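Kekine arm build: FAQ

What supply does it need?
A 336 W unit on its own breaker. Skarnomberg supplies work; fit a fuse.

How often do I re-home it?
Every 30 cycles, or after any collision.

Who answers wiring questions?
Edith Inga, at the Llanos workshop, after 3 p.m.

How is pick order set?
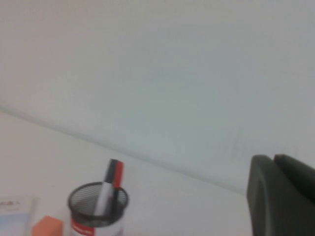
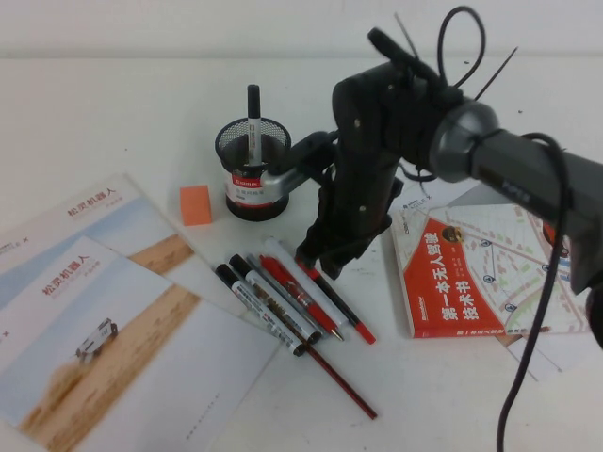
Pick order is read from a text file, one target per line. Edit it with the arm disabled. A black mesh holder with upright markers needs a vertical approach; set clearance to 2 cm above the caps.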